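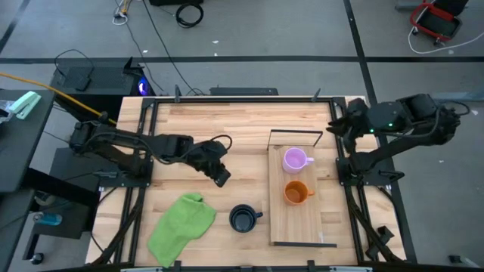 Table 16, mugs and rack. Items 1 to 4 refer to this.

Tamard Building, Shared Work Areas
Tabletop and Rack Inspection, with comments
Date: 02/05/2025
Form: Estemeck short form, 12 items
Marks used: OK / WATCH / FIX / CAN'T SAY

Note before the items. The last form for this table had a check mark in every box and not one word in the comments column. I don't believe a form like that. Either the table was perfect or the pen was moving faster than the eyes. I have tried to write something under each item, even where it is dull.

1. Floor under and beside table is a hard, level surface.
Mark: OK
Comment: Gray concrete. Level by eye only. The form doesn't ask for a spirit level, and I think it should.

2. Tabletop joints closed, no lifted edges.
Mark: OK
Comment: Joined planks, pale tan and brown strips. I ran a hand over the joints I could reach. The supplier sheet from Feng says the top is good for 69 kg spread evenly. Nobody spreads anything evenly on a table, so I would treat that number with care.

3. Rack sits flat and does not rock when pressed.
Mark: WATCH
Comment: Did not rock when I pressed the middle. Pressing the middle is the easy test. Next inspector, please press the corners, one at a time, with the mugs off.

4. Mugs upright, handles not sticking out over an edge.
Mark: OK
Comment: Lilac mug and orange mug both stand upright on the rack with their handles pointing right. Fine as they are. The form has no line for a mug that is left off the rack, and I would like one. A "mug rack" rule that only covers the mugs already on the rack is not much of a rule.

5. Mugs free of chips and cracks.
Mark: CAN'T SAY
Comment: Needs each mug picked up and turned under a good light. I had 30 minutes for the whole form. Last time this was marked OK in what must have been less. I would rather leave it open.

6. Cloths hung up or folded when not in use.
Mark: FIX
Comment: Green waffle cloth was left in a heap on the tabletop. The old comment says "cloth present," as if being present was the goal. A balled-up damp cloth goes sour, and it hides whatever is under it. Either give it a hook or stop listing it as put away.
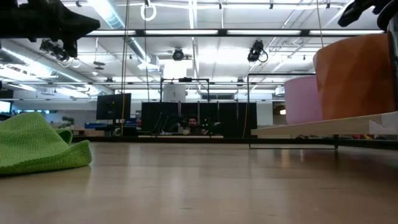

7. Raised board steady under light hand pressure.
Mark: WATCH
Comment: Steady enough today. I still want to know what it is rated for. The order papers have a part number, 2,888, and no load figure at all. Zarngate's catalog calls it "sturdy" -- that is a word, and I can't inspect a word.

8. Board edges smooth, no splinters, no loose tape.
Mark: WATCH
Comment: There is a piece of whitish tape on the front edge with one end that looks torn. If it marks a position, write on it what the position is. If it covers a rough spot, sand the spot. Tape has a way of becoming permanent in this building.

9. Containers on the board set back from the front edge, larger ones not blocking smaller ones.
Mark: WATCH
Comment: Large orange container stands in front and partly hides the smaller pink one. To get at the pink one you reach around the orange one, and that is how things get knocked off. Swap them. I wrote the same thing in July and was told it was "a matter of preference."

10. Wire frame free of sharp ends and bent parts.
Mark: CAN'T SAY
Comment: It is thin black wire, and dark wire is hard to judge at arm's length. Wants a slow check with a glove on. Also wants somebody to say what weight it may carry, because the form is silent.

11. Tabletop surface clean and free of deep damage.
Mark: OK
Comment: A few thin darker scratches, no worse than normal wear to my eye. I am told the finish "resists scratching." The scratches would suggest otherwise. No repair needed. Don't let anyone sell us a second coat of the same stuff.

12. Space under the raised board kept clear.
Mark: FIX
Comment: Small red and yellow items back there toward the right. Pull them out, decide if they are wanted, and put them where they can be seen. Low gaps collect things.

Totals: OK 4, WATCH 4, FIX 2, CAN'T SAY 2

Follow-up
Items 6 and 12 can be done the same day and need no budget. Item 9 takes one minute. Items 5 and 10 stay open until they are checked properly, and I will not sign them off from memory or on somebody's word. For item 7, write to Zarngate again and ask for a number in writing.

Please do not copy these marks onto the next form.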